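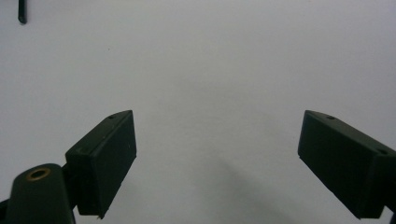
4. Names, Owners and the Long Life of a Nursery Toy

We come now to the part of the study that we had expected to be the shortest, and which ended up taking most of our second winter. The earlier sections dealt with how toys come into a home, by purchase, by gift or through the lending shelf at Akbulut. In this one we take up what happens to a toy's name as it moves from one child to the next, and from one house to another, and why some names travel so well while others are lost within a season.

It may help to say again who we were talking to. The 80 households in the main survey were spread over the two towns, with Jikberg supplying the greater share and Okeck the rest. All of them had at least one child under the age of five at the time of the first visit, and all of them had passed on or received a used toy during the year before. We did not ask people to bring out their best things or to tidy up for us, and we are grateful to the many parents who let us sit on the floor among the breakfast crumbs and ask our long questions.

4.1 How the question was put

In the first round we asked parents simply, "What is this one called?" and wrote down the answer. It was a clumsy question. A good number of parents took it to be about the maker's name and turned the toy over to look for it, which told us a good deal about adults and very little about children. Gülizar Uysal, who carried out the Okeck visits, suggested that we ask instead, "What do you say when it's lost?" The change was small but the answers were much richer. A lost toy has to be called something, and it has to be a word that the whole family can shout up a flight of stairs.

After that we kept both questions, in that order, and recorded the two answers side by side. In the tables that follow we call the first the label name and the second the house name. Where a toy had no house name at all we left the space open, and we would ask readers to resist reading an empty space as a sign that the toy was unloved. One father in Jikberg told us that his daughter's favorite thing in the world was a plain drinking cup, and that it had never needed a name since it was never out of her hand.

Cups were in fact a steady puzzle for us. Parents were of two minds about whether a cup is a toy, and the same parent could change sides in the course of one visit. A cup that is filled and drunk from at lunch may spend the afternoon as a hat, a bell or a house for a bean. We settled on the rule that anything a child had played with during the visit would be entered, whatever the kitchen thought of it. We were especially interested in small marks, such as a dot or a chip or a painted line, as these often gave the child a way of telling one cup from its neighbor, and from there it is a short step to a name.

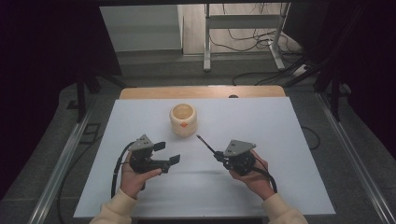
4.2 When the name is printed on the toy

Some toys arrive with their names already on them. We had guessed that a printed name would hold fast, in the way that a book keeps its title, and for older children this was more or less what we found. For children who could not yet read, the printed name depended wholly on whether an adult had bothered to read it out. Where a grandparent had done so, early and often, the name stuck beautifully. Where it had been left to busy parents, the toy was soon renamed after its color, its smell or the cousin who used to own it.

Deepika Annamalai has pointed out that stacking toys are a special case, and we think she is right. A stacking toy spends half its life in pieces. When a bird made of rings has been taken apart, the child has a head with a beak on it and some other rings that are not obviously part of any bird at all, and it is quite reasonable for the child to give the head one name and the remainder another. In several homes the bottom piece, being the widest and the best for wearing on a wrist, had become the favored part, and was asked for by itself. Lettering that sits on the bottom piece of such a toy therefore leads a strange life, traveling under sofas and into bath time as the name of a whole creature that is nowhere to be seen.

We do not want to make too much of this. Parents were mostly amused when we asked about it, and a few of them went and found the missing parts while we were still there, which made for some very cheerful interviews and some very untidy notes.

There was also the matter of species. A bird with an orange beak may be a duck on one day and a swan on the next, and brothers and sisters will hold firmly to different views. In our notes we wrote down each child's word and did not correct it, even where the toy itself had something to say on the subject. Colette Gautier, who coded the recordings, kept a separate column for these disagreements, and it is from her column that most of the examples in this section are drawn.
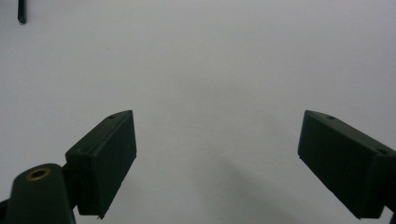
Home and Family Studies / Play and Objects

4.3 Passing on a name

Of the toys that changed hands during the study, we were able to follow a smaller set from the giving house to the receiving one. This was the work of Yavuz Akgül and it called for a great deal of patience, as families move, phones are switched off and toys are handed on a second time before anyone has thought to tell the researcher. We remain very much in debt to the staff of the lending shelf at Akbulut, who let him pin a little card to the wall and never once complained about the calls.

What he found was that names travel with a story. When the giving parent said only, "She loved this one," the house name was nearly always gone by the next visit. When the giving parent told some small tale along with it - how the toy had been left on a bus, or had gone to the hospital in a coat pocket - the name was still in use at the last visit we made, even where the new child had changed the story past all recognition. It did not seem to matter much whether the story was a happy one. What mattered was that the receiving parent enjoyed telling it.

We looked also at whether the giving child was present at the handing over. Here our numbers are thin and we offer the finding with some care. Children of three who met the new owner tended to give instructions ("he sleeps on his side"), and these instructions were followed with surprising good faith for a week or two. Children of 5 and 6 were more likely to bargain, and now and then a toy came home again. Afshin Abbasi has suggested that the older children understand the gift better, and so feel it more. This seems likely to us, though our visits were too far apart to say so firmly.

A word should be said about the Zamik boxes, which readers from the region will know well. These are the lidded boxes in which the local playgroups store and swap their toys, and they came up again and again in our interviews. A toy that passes through a Zamik box loses its house name almost every time. It goes in as Mister Button and comes out as "the bear." Some parents told us they liked this very much, as it gave their child a fresh start with the thing. Others had taken to tucking a scrap of paper in with the toy. We saw a number of these scraps, and they are among the kindest bits of writing we have met with in our working lives.

Figure 3. Stacking toy of cream-colored rings with an orange beak. The bottom ring carries the words THE JUDY SWAN.
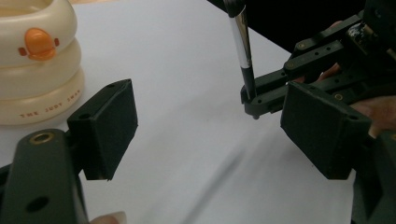
Page last changed: May 19, 2020

4.4 Printed names and house names compared

Toys of the sort shown in Figure 3 were put together with other lettered toys for the comparison, so that blocks, pull-along animals and stacking sets are all treated as one group. We had first planned to keep them apart, but there were too few of each kind to make it worth the trouble. The comparison group was made up of toys with no lettering that a child or a visiting adult could easily find.

Lettered toys were a little more likely to keep some form of their first name after changing hands, and the form was often a shortened one. Long names lost their front or their back. Where a printed name held both a person's name and the name of an animal, families usually dropped one of the two, and we could find no rule for which. Parents who had kept the person's name tended to speak of the toy as somebody, with likes and dislikes and a place at the table. Parents who had kept the animal were more apt to put it away in a drawer with the others at night.

It would be easy to build a large theory on this, and in an early draft we did so. Our reviewers were right to ask us to take it down again. The homes differed in so many other ways - the number of older children, the hours the parents worked, whether a grandmother lived downstairs - that we can only report the pattern and hope that someone with more time will look into it. A second round of visits is planned for June, and we have asked the families in Okeck to keep a short diary of lost toys in the meantime, noting the word that was called out and who found the toy in the end.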